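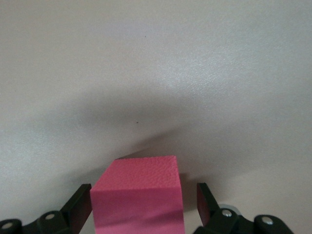
Pink foam cube between the fingers, as seen from the wrist camera.

So, the money. A few of you asked what this has all cost, and I've been putting off adding it up (my spreadsheet has a tab called "do not open"). I opened it last night with a large cup of tea.

The arm was the big one, obviously. I had 600 pounds put aside and the one I wanted from Mosaron was 696 with the gripper, so I spent most of August selling things. Goodbye, exercise bike! Maksym reckoned I should get the cheaper kit without a gripper and print my own, and he may well be right, but I know what my printing is like and I'd still be sanding bits at Christmas.

Then there are all the small things that never make it into the plan. Delivery. A power supply, which I'd somehow assumed was in the box. Clamps, twice, after I bought the first lot too small for my table. The wrist camera came second-hand from Uliana for 30 pounds and a lasagne, and I'm very happy with it. The foam blocks were the cheapest thing on the whole list and I use them every single evening. They're light, they squash a bit if I've got the grip wrong, and hot pink is very easy to spot on a white table.

What I'd do differently: keep over 100 back for the boring stuff. I spent right up to my limit on the arm itself and then had a fortnight of staring at it, waiting for payday so I could plug it in.

Next on the list is a decent lamp. The arm throws a big grey shadow right across the table under the ceiling light, and I'd like something I can swing round to the side. Roksolana has a clip-on one she says I can borrow before I buy anything, so that's going in the sheet as nought for now. After that it's spare finger plates, and possibly a second camera on a stand if Clerar ever get them back in stock. I've asked them 2 times, they must be sick of me.

If you've bought a side lamp you like, tell me which one in the comments, and what you paid!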